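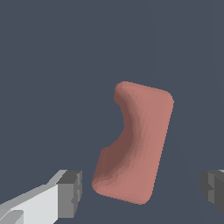 How often should the finger pads of a gripper be checked?
Masolero recommends a check every 40 hours of operation, and also each time the cell changes to a new part.

Masolero has published a new care plan for Tadetti, its handling cell at the Tangen plant. The plan was tested from March, during 1,008 hours of operation. It explains to operators how to clean the pads, how to measure the gap between the fingers and when to call a technician.

"Small errors in the gap were the most frequent cause of our stops," the company says. "Before, every shift corrected them in its own way – now all shifts follow the same page."

The work is first prepared in Skirnari, the simulation software of the company. The technician loads the arm, sets the open and the closed position of the fingers and saves both values. Only then are the values sent to the real cell.

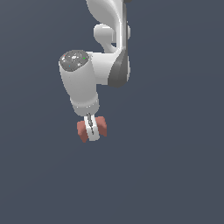 After the transfer, the operator runs the cell at low speed for 4 cycles without a part, and compares the finger positions with the saved ones. If the difference is too big, the pads are removed, cleaned with a dry cloth and mounted again with new screws. The full procedure needs 2 people, because one must stay at the stop button.

The care plan is available to all Tadetti customers at no cost. Printed copies can be ordered from the Masolero service desk in Tangen, which also accepts questions about older pads.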